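Dritura has released firmware 21 for its Solia line of encrypted desk phones. The update replaces the key exchange used at the start of each call and closes a fault that let a paired handset keep its session key after being removed from the account.

Plendlow, the reseller, lists 561 handsets on its support contracts that still need the update.

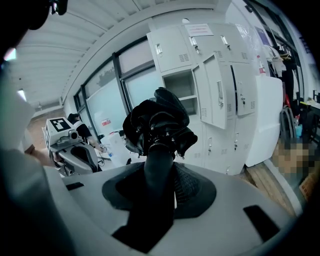

Black fabric, gathered in folds.

Installation takes 13 minutes per handset, and calls cannot be made during that time. Sites with more than 100 units can load the file from a local server. Jayson Rivera of Boutros, which tested the release, advises deleting old pairings first. Support for the previous version ends in August.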